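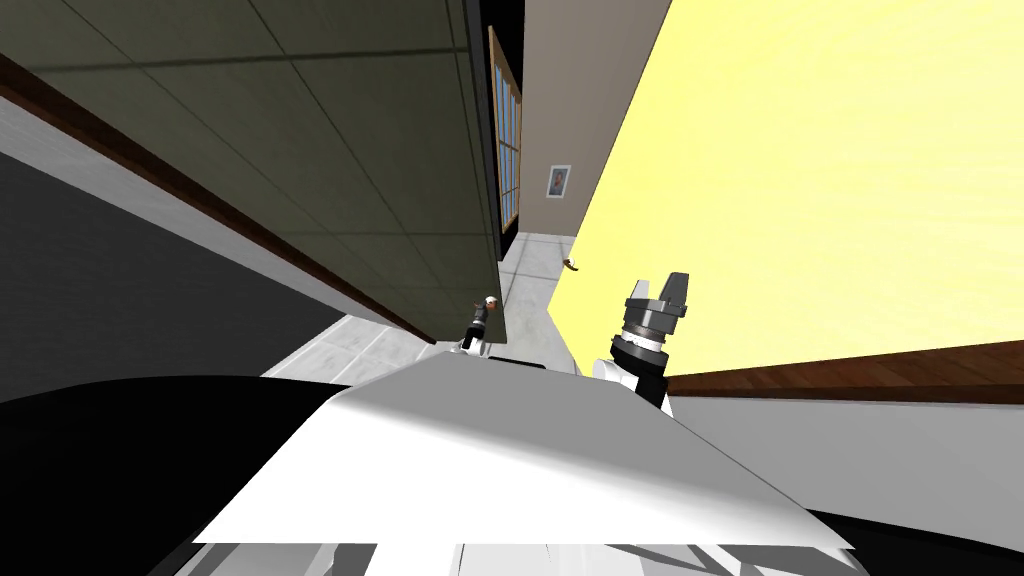 Home Guides Set-up Walls & Trim Contact

Putting Up a Chair Rail: Part 3, Marking and Fixing
By the Mergate workshop desk, October
Last updated: October

OK, so you've got your Mergate rail kit unpacked and the wall is painted. I like to paint first and fix second, but I know people in Dodbridge who swear by the opposite. Suit yourself!

1. Pick your height. I go for 36 inches from the floor to the top of the rail. In my own hallway I went up to 38, as the ceilings are tall and the lower line looked a bit squat.

2. Mark that height at one end of the wall, then carry it along with a level. Don't measure up from the floor every few feet — old floors wander, and your line will wander with them.

3. Find the studs and put a small piece of tape just above the line at each one. (Tape, please. I used a marker once and had to paint the whole wall again.)

4. Cut your first length. Inside corners get a coped joint, outside corners get a miter. Leave it a hair long, because you can always shave it down.

5. Run a thin bead of adhesive along the back, press the rail to the line and nail it at each stud. I use two nails per stud.

Caution: Check for wires and pipes before you nail, especially above switches and outlets. Wear eye protection for the cutting and the nailing.

6. Wipe off any squeeze-out right away with a damp rag, then leave the rail alone for 30 minutes before you start on the next wall.

Note: If you bought the longer Pavuvmont lengths, get a second pair of hands. Over 3 yards of molding is a real handful on your own, and it whips about when you turn around in a hallway!

7. Fill the nail holes, let the filler dry, sand lightly and touch up the finish.

Caulking the top edge is covered in Part 4.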